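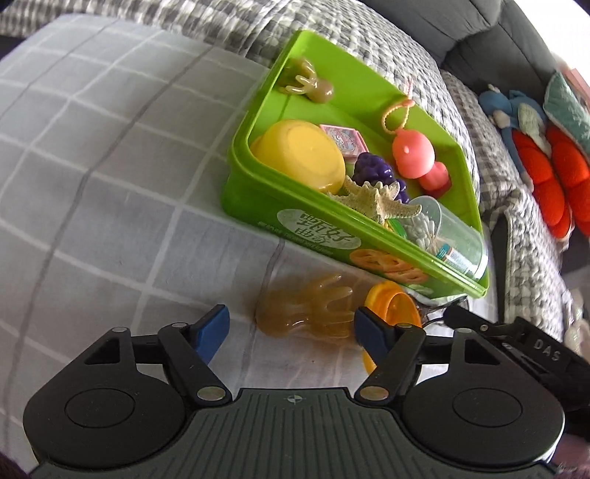 Yiğit Çetinkaya wrote to say that the house rules ought to come before the gripper ever comes out of its bag, and that he wished he'd had them taped inside a cupboard door from his very first session. I couldn't agree more, and his note is what got me to sit down and write mine out properly.

September 4, 2022
7 min read
194 shares

If you've signed up to do tidying sessions at home with a hand-held gripper, you already have the sheet that came with it, and please do read it. Mine is the Aler sheet, some of you have the Brunner one, and they agree on nearly everything that matters. But they were both written for a clean table in a bright room, and most of us are working on beds and sofas and kitchen counters with a whole life going on beside them! So these are the habits I've settled into in my own house, with a few stolen from the Levavdale group, who have been at it longer than I have.

Choosing what goes on the bed

I keep a bag of small things just for sessions. Squishy toys, a couple of plastic lids, the toy grapes, a starfish, cotton swabs in their clear container. I like a mixture of soft and hard and see-through, and I like the pieces to be different enough in shape that my hand has to come in at a new angle now and then. Jelly toys are wonderful practice and also the most maddening thing in the world, so go easy on them in your first week.

Leave out anything sharp, anything made of glass, and anything you would cry over. Medicines stay in the bathroom. So do batteries, or wherever it is you keep batteries (ours are in a drawer with the birthday candles, and I'm not going to defend it). No coins and no bank cards. If a thing has your name, your address or somebody's phone number on it, put it in another room before you start and then look once more, since mail has a way of working itself under a pillow.

Family faces are the other big one. Both sheets say that people who haven't agreed to take part should be out of view, and I'd go a step further and ask them every time, even if they said yes in February. My daughter is perfectly happy to help some days and on other days she'd like to be left alone with her book, and both are fine.

Choosing what it goes into

You don't need a special bin. An old cookie container is just about ideal, low enough to see into and wide enough that you aren't threading a needle. Whatever you use, wash it out and let it dry all the way, and check the rim with a fingertip for rough places. I'd pick a strong plain color if you have one. A white box on a pale sheet is hard on the eyes after a while.

Set it down where you can reach every corner of it without leaning, and then leave it there for the whole session. I used to nudge mine closer whenever I got tired, and the people at Aler very kindly asked me to stop. If you need to move it, finish the round, move it, and start a new one.

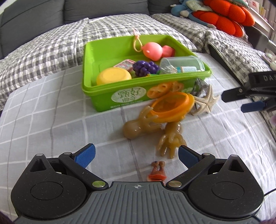

Cables come next, because a cable is what will trip you up sooner than anything else. Run it off the side of the bed you aren't standing on if you possibly can, and never across the path between you and the container. I lay mine down first and put everything else out afterward. If you work with a gripper in each hand, sort out which cable belongs to which before you pick either of them up, and if they cross, stop and uncross them. It takes no time at all and I have still managed to put it off until I was properly tangled - twice in one afternoon, if you want the truth.

Getting the bed ready

Pull the sheet flat but don't go mad over it. A few folds are fine, and a home is meant to look like a home. What you don't want is a deep crease that swallows a small toy so that you spend half the round poking after it. The quilt can be pushed back out of the way. The plush toys and the pillows can stay where they live, as long as they're not in the working area, and you should leave them alone once you've begun.

Lights on before you start, please, and curtains the way you intend to keep them. I'm fond of daylight myself, but on a day with quick clouds I give up and draw the curtains and use the ceiling lamp.

Pets out, door closed. I know. Mine sits on the other side and sings.

The round itself

Go slower than feels natural. Then go a little slower than that. Come toward the piece with the pads open, settle around it, close gently, and wait for the space of a breath before you lift. When you get to the container, lower the piece in and let go close to the bottom. Dropping from a height is the habit almost everyone arrives with, and it's the one the Levavdale group are strictest about. They'll send a round back for it, and they're right to.

One piece at a time, even when two of them are lying so close together that you could obviously scoop up the pair. Your free hand stays out of it. I hold mine behind my back like a waiter, which makes my husband laugh, but I haven't once reached in without thinking since I started doing it.
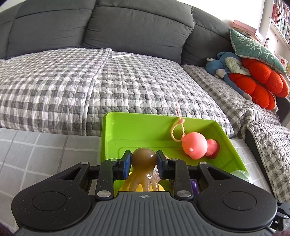 Squeeze only as much as you need. Soft rubber will bulge out around the pads if you clamp down hard, and then when you let go it can cling on or spring off sideways, and off it goes behind the sofa. With anything that has legs or tentacles or ears, I aim for the thickest part of the body. With grapes, go for the middle of the bunch. For a lid lying flat I take it by the edge, and I allow myself to fail at it, which brings me to the rule people find hardest.

Leave your mistakes in. If a piece slips, pick it up again in the ordinary way and carry on. Don't start over, and please don't help it along with a finger. A slip and a calm second try is perfectly good work. The exception is anything that goes on the floor. Both sheets say to end the round there, and so do I, because bending down with a gripper in your hand and a cable behind you is how lamps get broken.

Say in your notes what went wrong, in everyday words. "Lost the mushroom, got it on the next go" is plenty.

Knowing when to stop

I do 20 minutes and then I put it down, whether or not I'm enjoying myself. The wrist gets tired before you notice it, and tired wrists start to snatch. Shake your hands out, have a drink of water (in the kitchen, not beside the bed), look out of a window. If your thumb or the inside of your arm is sore the next morning, take that day off. The toys will keep.

A child may help by laying out the pieces between rounds, and mine takes great pride in it. In our house she does not hold the gripper, and she keeps her fingers away from the joints even when it's resting on the bed. Those little linkages can pinch a grown-up too, so I'd ask the same of you.
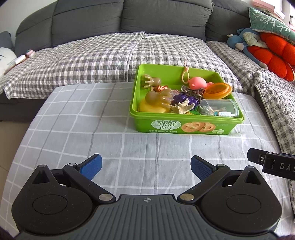
Once the last round is done, switch everything off before you do any cleaning at all. I wipe the pads with a barely damp cloth, then a dry one, and I do the flat round parts on the sides while I'm there, as they collect dust like nothing I've ever owned. Jelly toys leave a faint stickiness behind, so they get a wash in warm soapy water and go on a towel overnight. Don't put them back in the bag damp. I did that once and we will say no more.

Look over the pins and screws before you pack up. If one seems loose, don't tighten it with whatever's in the kitchen drawer. Write it down, tell your contact, and leave the gripper in its bag until you've heard back. The Brunner sheet has a nice little page for this at the back that I've copied out and pinned up inside the closet, next to the list of who to call.

And count nothing as finished until the bed is a bed again. I mean that quite seriously. Small toys under a quilt are no joy at midnight, and a starfish is the worst of the lot.

Next time I'd like to do kitchen counters, and I'll be asking the Groststead people for their notes on wet sinks, so if you have questions about those, leave them below and I'll pass them on.

4 comments

Marnie
The breath before lifting has changed everything for me. I was snatching at things and didn't know it. Do you do the same with hard objects or only the squishy ones?

Reply from the author
All of them, Marnie! The hard ones forgive you more, that's all.

Yiğit Çetinkaya
Thank you for writing these up. I'd add one: silence your phone and leave it in the hall. A call in the middle of a round has spoiled more of mine than any slippery toy.

Teodora
We only have a very soft mattress and the container tips whenever I lean on the edge. I've started sliding a big baking sheet under the bedsheet, and it stays put now. I did ask first and they said it was fine.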